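Zovau 공랭식 단기통 엔진용 연료 필터 키트

제조사: Anthorpe
품목 구분: 소형 엔진 소모품
적용 연료: 무연 휘발유
재고: 있음

제품 설명

Zovau 연료 필터 키트는 발전기, 양수기, 관리기에 쓰이는 공랭식 단기통 4행정 엔진용 교체 부품입니다. 연료 탱크와 기화기 사이의 호스에 끼워 사용하며, 탱크 안의 녹 가루와 찌꺼기가 기화기 제트로 넘어가는 것을 막습니다. 필터가 막히면 시동은 걸리지만 부하를 줄 때 회전이 떨어지거나, 연료가 남아 있는데도 엔진이 꺼지는 증상이 나타납니다.

구성품

인라인 연료 필터 3개
호스 클램프 6개
연료 호스 1롤
한글 설명서

규격

연결구 외경: 6mm
호스 내경: 6mm
호스 길이: 200mm
필터 몸체 길이: 약 11cm 이하 공간에 장착 가능
흐름 방향: 몸체에 화살표로 표시

교체 주기

사용 시간 최대 200시간마다 교체하십시오. 먼지가 많은 작업장이나 오래된 철제 탱크를 쓰는 장비는 주기를 절반으로 줄입니다. 겨울 동안 세워 둔 장비는 봄에 처음 시동하기 전에 필터를 확인하십시오.

장착 방법

엔진을 완전히 식히고 연료 밸브를 잠급니다. 기존 클램프를 풀고 필터를 빼낸 다음 호스 끝의 갈라진 부분을 잘라냅니다. 새 필터의 화살표가 기화기 쪽을 향하도록 끼우고 양쪽을 클램프로 조입니다. 밸브를 열어 새는 곳이 없는지 살핀 뒤 시동을 겁니다. 호스가 머플러나 실린더 냉각핀에 닿으면 안 됩니다.

주의 사항

연료 펌프로 압송하는 전자식 연료 분사 엔진에는 사용할 수 없습니다. 2행정 혼합유 엔진에는 Reddy 규격 필터를 별도로 주문하십시오. 한 번 쓴 필터는 세척해서 다시 쓰지 않습니다.

함께 찾는 제품

Ornuta 기화기 개스킷 세트
Anthorpe 점화 플러그 렌치

구매 후기

"호스까지 들어 있어 따로 살 게 없었습니다. 클램프는 조금 뻑뻑합니다." Nives Marras

상품 정보 수정일: 2022년 2월 11일

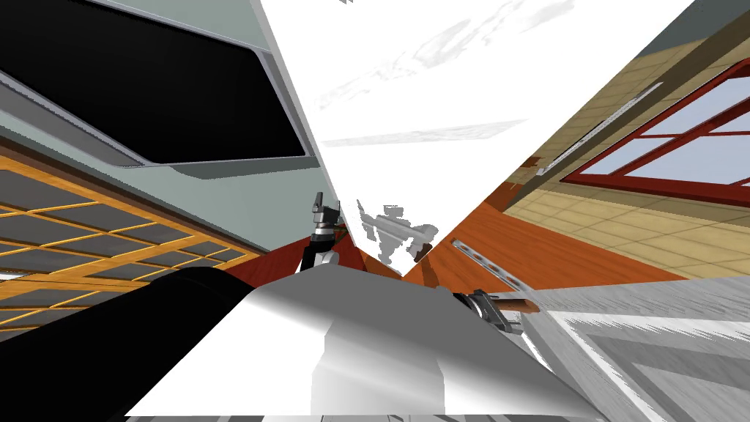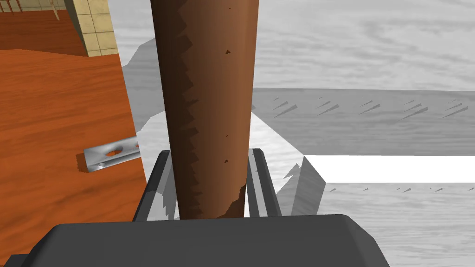
왼쪽 벽의 화면과 격자 패널(첫 번째), 적갈색 물체 근접(두 번째). 컴퓨터 렌더링 이미지.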